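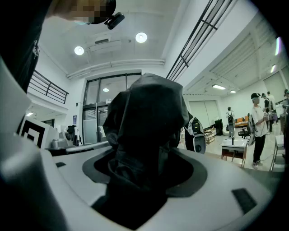 How do you show a robot what to do with a piece of cloth?

You do the job yourself with a pair of hand-held grippers, over and over, while cameras and sensors keep a record of how your hands moved and what was in front of you. The record is then used to train a robot fitted with grippers of much the same shape.

Stakell, the small robotics firm that moved to Lavoie last winter, has spent the past few weeks doing precisely this, and it says the first large set of recordings from its handling project is now finished. The set holds 2258 separate demonstrations, all of them made by people going about everyday jobs with grippers in their hands and, for most of the sessions, a small camera strapped to their heads. The firm had hoped to get there by January and has managed it a little early, which seems to have put everyone in a very good mood when we called in.

Mackenzie Després, who runs the recording sessions, has been with the project from the start and was happy to talk about it for as long as we liked (longer, perhaps, than we had planned for, but we did get a cup of tea out of it and then a second one). Her first love was remote control, and the early work at Stakell was all done that way: one person sat at a desk moving a pair of levers, and a robot arm on the other side of the room copied them a fraction of a second later. It worked well enough for picking up blocks and setting down cups. Cloth was another matter.

"With levers you can't feel that the fabric has started to slide," she told us. "You look up and it's gone, and you've recorded yourself holding air. With the grippers in your own hands you catch it without thinking, and the catching is the bit I want on the recording!"

So the levers have been put away for soft things, although they are still used for the heavier jobs where a person would soon get tired, and the team has gone over to the hand-held kind. The grippers carry square black-and-white markers, printed in bold patterns, which help the software work out where each hand is and which way it is tilted. Each one has its own camera too, looking out past the fingers, and the view is wide enough to take in most of a room along with whatever is being held.
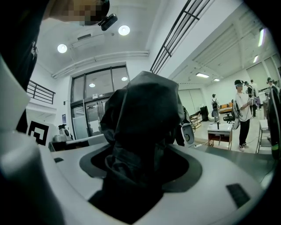
Dark fabric has been the hardest of the lot, according to Després. Creases that a person would spot straight away can melt into one another on a recording, and a sleeve that is folded under looks very much like a sleeve that isn't there at all. The team tried brighter lamps for a while and then gave up on them, as the shine caused troubles of its own, and these days the demonstrators are simply asked to slow down whenever they turn a piece over. A good recording of a black garment takes around 40 seconds. Després says she would sooner have that than a quick one she can't use, and she has thrown away a fair number of quick ones.

Getting the hang of the grippers is a pleasant enough business, by all accounts, though it is slower than you would think. Newcomers are given an afternoon with no recording going on, just a table and a heap of odds and ends, and are left to fumble. Most people squeeze far too hard to begin with. Then they start talking to each other and forget to squeeze at all, and somewhere between the two they settle into it. Lorne Bélanger, a retired upholsterer from the other side of Lavoie, came along after seeing a card in the library window and has since recorded 425 demonstrations, more than anybody else on the list. He spent his working life pulling cloth tight over things, he said, and it was rather nice to be asked how.

He has opinions about it as well. He thinks the robot ought to be taught to smooth before it folds, always from the middle outwards, and he argued for this so cheerfully and for so many tea breaks that Després has now put it in the written instructions. Demonstrators used to begin wherever they fancied. She isn't certain yet that it makes any difference to the training, but the piles are certainly neater.

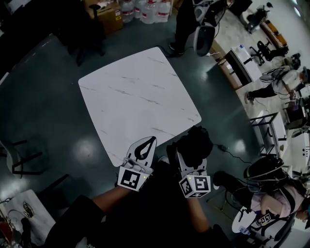
Sessions run from nine in the morning until one, with a good long rest in the middle, and several people can be at work in the same room at once provided they leave one another a bit of elbow room. Cables are a nuisance and everybody has a story about stepping on one. The head camera is light enough that you stop noticing it after ten minutes or so, although Bélanger admits he once got as far as the bus stop before a schoolboy asked him what he was filming.

The recordings will now go to Brollenus, the partner company that does the training, where a first version of the software is to be tried on a two-armed robot called Jukton. Nothing very grand will be asked of it at first. It will be given a single garment on a flat surface and will have to find the edges, lift it and lay it down folded in half. Brollenus will repeat that 200 times with different garments and send the results back to Lavoie, failures included, so that Després and her team can see which kinds of demonstration are missing and make some more.

She already has a fair idea of what the list will say. Hoods, she reckons, and anything with a drawstring, and linings that come out when you didn't ask them to. A second round of sessions is planned for the spring, and Stakell would be glad to hear from people who sew, iron, pack or have simply done a great deal of laundry in their time. No knowledge of robots is needed, and left-handed people are especially welcome, as there are hardly any in the recordings so far. Names can be left at the front desk in Lavoie on any weekday morning, and Bélanger has offered to show new arrivals how to hold the grippers.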